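# Inventory of Room 9

*Jan 5, 2018*

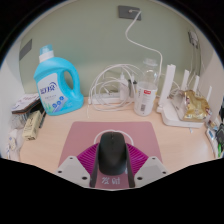 The instructions from Petrenko were one page long. Every item on the desk was to be listed, given a number, and assigned to one of three classes: keep, return, discard. Yakubu Onuoha read the page twice and signed it at the bottom.

He started at the left edge, as the page required.

Item 1 was the stack of books. The top cover was white, with small reddish print. He wrote "books or notebooks" and left the class blank, pending inspection. Item 2 was the cardboard box, pale beige, sticker on the face. Item 3 was the pen. He tested the pen on the back of the form. It wrote. He used it for the rest of the list and noted this in the remarks column, in case it affected the class.

Item 4 was the detergent. The form had a field for contents by weight. The kitchen scale at the end of the hall read up to 2000 grams, and the bottle exceeded it. He entered "over 2000" and carried the bottle back. The form also had a field for purpose at this location. The laundry was two floors down. Audrey-Anne Fortin had worked at the desk for six winters and had kept her detergent there for at least four of them. He entered "storage."

Item 5 was the mouse pad, dusty pink. Item 6 was the mouse, with its cable, white. The page was not clear on whether a cable counted as part of the device. He called Petrenko. The woman who answered said that Veria handled cables. Veria did not pick up. He listed the cable as 6a.

At the bottom of the form was a line for the condition of the surface. He moved each item to the floor in numerical order and wiped the desk with a damp cloth. The paint on the wall behind it was sage green. At the height of a seated person's shoulder he found a row of pencil marks, very light, grouped in fives. He got down on one knee and counted them. There were 143.

The form had no field for the wall.

He went back to Item 1 and opened the top book. The first page gave a date in February and a temperature. The second page gave another date and another temperature. Each page after that was the same. On page 89 the temperature was missing, and in its place she had written: *Hivurley line down. Walked to Tomow and read the gauge by hand. 5 hrs.* The next page was normal.

He read to the end. The line had gone down many times. She had recorded the walk in the same words on each occasion, with only the hours changed. The longest was 9. The entry after that one began late in the day and concerned wet clothes.

He looked at the remarks he had made for Item 4. He crossed out "storage" and wrote "in use."

Fortin was in the hall when he came out. She had her coat on and was holding the key to the gauge hut, which was not on the list.

"Is it done?" she asked.

"Six items. Seven with the cable."

"The cable's part of the mouse."

"I'll change it."

She looked past him at the desk. He had put everything back in the order he had removed it, and the pen was lying slightly farther from the box than before. She went in and moved it.

"What class did you give the books?"

"I haven't."

"They have copies," she said. "They've had copies of all of it since the second year."

He turned the form over, found the scribble where he had tested the pen, and turned it back. In the class column beside Item 1 he wrote "return." Petrenko's page did not say to whom. He picked up the stack and handed it to her, and she put the key in his hand.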